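Skikari Evening Group – list archive
Print this message | E-mail to a friend
Posted Monday, 9:40 pm, by list member

Subject: Re: phones at bedtime, again

> I tried the no-phone-after-dinner rule you all talked about and
> lasted 2 nights. My husband thinks I'm mad at him because I go
> so quiet. Does anyone have something gentler? I don't want to
> buy another app.

Oh, I felt this one! We went through the same thing in March, after I did the Alhassan weekend workshop and came home all fired up. I announced a total ban at the table, everybody sulked, and by Thursday I was reading the news in the bathroom with the fan on.
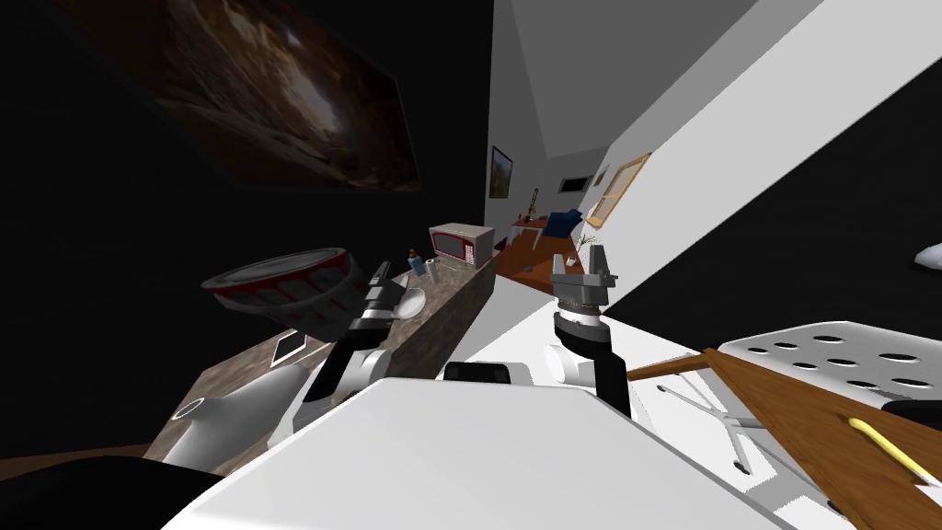 Vol. 18, No. 4

What worked better for us was picking one short stretch and leaving the rest of the evening alone. Ours is 20 minutes, right after the dishes, and we just talk. Sometimes it's bills. Sometimes it's his mother (a whole other e-mail, believe me). The quiet part you mention – I had that too, and it helped to say out loud, "I'm not upset, I'm just twitchy." He laughed and said he was twitchy too.

I did try the Brosum journal that got passed around at group, and it wasn't for me. Too many boxes to fill in.
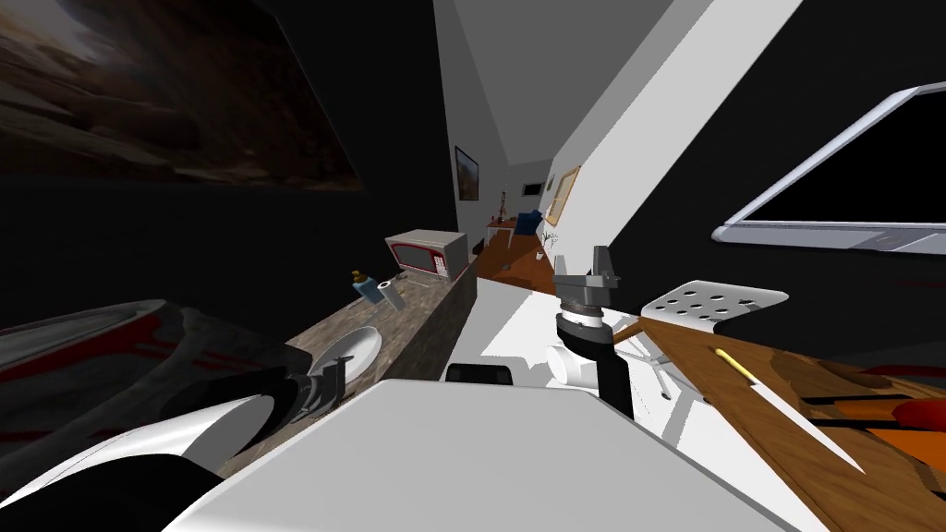
I still keep a plain notebook by the bed, though, and if something is buzzing in my head I scribble it down and deal with it in the morning. Most of it looks pretty silly by breakfast.

If you want company, the Flandis library room is open to us again and a few of us go on Thursdays. Bring your husband if he's willing – mine came once and ate all the cookies.
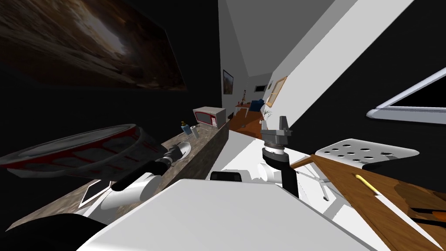
Tray held above a stone countertop.

Anyway, two nights is two more than I managed the first time. Let us know how it goes.

Comments (4) | Shares (2)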